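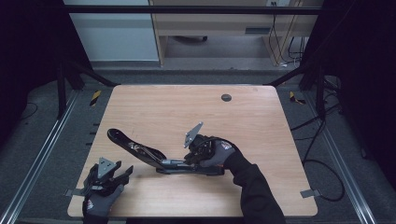
2 min read

Notes for the visit to Garg, Kakimden site

The demonstration is at the handling bench and is run by Arnout Boersma. Groups of 6, gloves supplied. Put your bag outside the curtains before you start.

The operator works with two handheld grippers, one in each hand, and handles the part with the jaws only. The part is a long black curved device, resembling a pedal or lever assembly, with a metal rod linkage and a flat base bracket. Watch where the right gripper takes hold - at the middle of the part, with the base bracket resting on the tabletop.

Each person gets 3 turns. Between turns, write down:
- where you gripped, and whether the part rolled
- which hand you moved first
- anything you would change on the jaws

Garg has recorded almost 2000 turns at this bench. Ginette Pichon will cover how they are sorted after the break.

Write-up is 2 pages, handed to Aitana Carrasco. Sketches are fine - label the centre of the part and both grip points.

Last updated: March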